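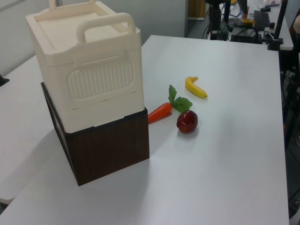

Abb. 4.1: Aufbewahrungsbehälter auf einem braunen Kasten in Holzoptik, daneben Karotte, Apfel und Banane aus dem Spielzeugbestand

Kapitel 4
Ordnung im Gruppenraum: Spielmaterial aufbewahren und pflegen

Wer zum ersten Mal ein Praktikum in einer Kindertagesstätte macht, bringt meist eine Menge schöner Vorstellungen mit: vom Vorlesen in der Kuschelecke, vom Matschen im Garten, vom gemeinsamen Singen am Morgen. An das Aufräumen denken die wenigsten, und doch werden Sie damit einen erstaunlich großen Teil Ihres Tages verbringen (und, das darf ich Ihnen nach vielen Jahren im Beruf versprechen, Sie werden es irgendwann sogar gern tun!). Denn beim Aufräumen kommt man mit Kindern ins Gespräch wie sonst selten. Da wird verhandelt, erzählt, sortiert und wieder umsortiert, und die Banane landet zum dritten Mal bei den Bausteinen, weil sie dort nach Meinung eines Vierjährigen eben wohnt.

In diesem Kapitel bleiben wir beim Kaufladen und bei der Spielküche, also bei den kleinen Lebensmitteln, die in fast jeder Gruppe zu finden sind. Sie eignen sich für unser Thema besonders gut. Kinder kennen Äpfel und Karotten von zu Hause, sie haben Namen dafür, und sie wissen meistens auch, wo diese Dinge in der echten Küche liegen. Daran lässt sich anknüpfen, wenn es um den festen Platz im Regal geht.

Simone Rezende hat uns für die Neuauflage von ihrer Arbeit im Kinderhaus Elier berichtet. Dort standen lange Zeit große offene Kisten, in die am Ende der Spielzeit alles hineingeworfen wurde, Puppenkleider, Töpfe, Obst und Gemüse durcheinander. Im September stellte das Team auf kleinere Behälter um, und zwar zunächst nur mit 2 Stück, damit sich die Kinder in Ruhe daran gewöhnen konnten. »Wir haben uns am Anfang viel zu viel vorgenommen«, schreibt sie, »und dann gemerkt, dass die Kinder mit dem Obst allein schon gut beschäftigt waren.«

Bei der Auswahl eines Behälters lohnt es sich, ihn einmal selbst in die Hand zu nehmen und dabei an kleine Hände zu denken. Lässt sich der Deckel ohne Hilfe öffnen? Sind die Griffe so geformt, dass zwei Kinder gemeinsam tragen können? Wird gestapelt, so gehört das Schwere nach unten, und der Stapel bleibt so niedrig, dass auch das kleinste Kind der Gruppe nichts über den Kopf heben muss. Beschriftungen helfen den Erwachsenen, den Kindern helfen eher Bildkarten, die Sie wunderbar mit der Gruppe zusammen malen können.

Noch ein Wort zur Reinigung, die in den Einrichtungen recht unterschiedlich gehandhabt wird. Spiellebensmittel wandern nun einmal in den Mund, da kann man reden, so viel man will. Planen Sie deshalb feste Zeiten ein, an denen die Stücke durchgesehen und abgewaschen werden, und lassen Sie alles gründlich trocknen, bevor der Deckel wieder daraufkommt. Was Risse hat oder scharfe Kanten, wird ausgesondert.

Zum Einstieg

Sehen Sie sich Abb. 4.1 an und überlegen Sie zu zweit, wie Sie Kinder im Alter von drei Jahren zum Einräumen der drei Stücke einladen würden. Schreiben Sie Ihre Formulierungen wörtlich auf und lesen Sie sie einander laut vor. Notieren Sie anschließend, welche Behälter es in Ihrer Praxisstelle gibt und wer sie öffnen kann. Die Notizen brauchen Sie in Abschnitt 4.2 wieder.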